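Gallery: Can a Machine Clear the Table Yet?

Filed under Chores and Machines. Last updated in August.

Hello and welcome, and thank you for scrolling down this far, because the menu on this site is a bit of a maze and I keep meaning to fix it. This is the gallery that goes with our long-running page on household work and whether machines are ready to take any of it off our hands. The short answer is that they can do more than they could when I started the page and a good deal less than my mother-in-law was promised by a brochure from Vekon, which she still has in her kitchen drawer.

I should say how we got here. Last year I asked readers to write in with the one chore they would hand over first, and 184 of you did. Laundry folding won by a mile, as you would expect, but clearing the table after a meal came second, and I was so pleased to see it there! It's the chore I dislike most myself. Everyone gets up, the talk moves into the other room, and there you are with a cold drumstick and a cutting board and the bread going stale. So the table is where we've been looking this year, and these two pictures come from a simulated room, all of it computer-rendered, where the job is done by a single arm at the edge of a big wooden table.

A word on simulated kitchens before you go on. Several of you have written in to grumble that they don't count, and I do understand the grumble. But a dropped bowl costs nothing in there, and you can run the same ten seconds of work 200 times before lunch and change one small thing each time. The people behind Clurkness (the planning software I wrote up in the spring) told me they wouldn't dream of starting anywhere else. A real table comes later, with real gravy on it.

Leftovers

Food is where I would expect a machine to struggle, and a drumstick is a lovely awkward thing to begin with – fat at one end, skinny at the other, and never the same shape twice. The two fingers of the gripper are down on either side of the middle of it, with a white bowl just past the bone end. A person would pick the thing up by the bone without a thought. Going in over the middle seems to me a sensible choice for an arm, as the weight sits nearer the meat, though I can imagine the skin having opinions about it on a real plate.

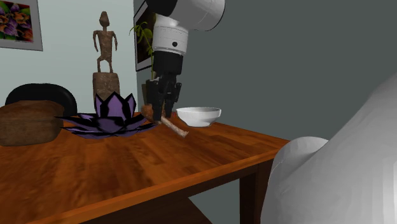 The Whole Table

Wider views are the ones I find myself coming back to, because a chore is so seldom one object. There's a cabbage at the far end, a tilted sheet of old parchment covered in tiny writing, a loaf of bread, a purple lotus ornament with black-edged petals, and a statue standing toward the back. My own table is much the same by the end of the week, if you swap the parchment for the school newsletter and the lotus for somebody's bicycle helmet. What I ask myself, looking at a spread like that, is how a machine is meant to know which things are finished with. Bread goes away, fine. A cabbage goes away too, probably to a different place. The statue stays, and so does the ornament, and as for a sheet of paper, well, in our house you'd better ask before you move one! Picking up is getting to be the easier half of the work, I think. Knowing what belongs where is the half that takes a child ten years to learn, and some of mine are still at it.
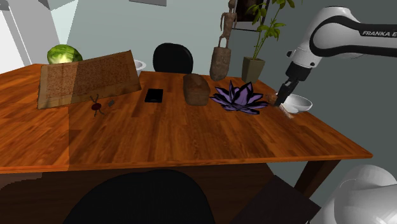
Gashaw wrote in to say that I'm being too generous about the picking up. Everything I had said about sorting was fair, but a machine that chooses the right object and then squashes it has still made more work than it saved, and at the bakery counter where Gashaw spent a summer with a trial arm, soft rolls were the end of it. It managed boxed cakes all day long. Rolls came out with two neat dents, and customers noticed. The suggestion was that I should stop asking whether a machine can clear a table and ask whether I'd eat what it had put away.

I've thought about that note a good deal since, and I believe it's a fair correction. The bakery trial ran for 21 days, and by the end the staff had simply given the arm the boxes and kept the rolls for themselves, which sounds to me like a happy enough arrangement. I wonder if that is how it will go at home too – the machine gets the pans and the jars, and we go on wrapping the bread.

A few small notes to finish, for those who like to follow along.

The price question comes up in nearly every letter. Pullix quoted one of our readers 700 a month to lease a countertop arm, setup not included, and for that money I would want it to do the windows as well. I'm told the figure may come down. I'll post it if it does.

Laundry has its own gallery, and yes, I know the link at the top goes to the old one. Use the side menu for now.

If you work in a store, a cafeteria or a hotel kitchen and have had a machine on trial near you, please do write, even if it was a dull experience (the dull ones are often the most useful to me). Tell me what it was given to do, what you took back off it, and how long it was before everyone stopped watching. Letters go up on the readers' page once a month, and I answer all of them, though slowly, and usually late in the evening after the dishes are done.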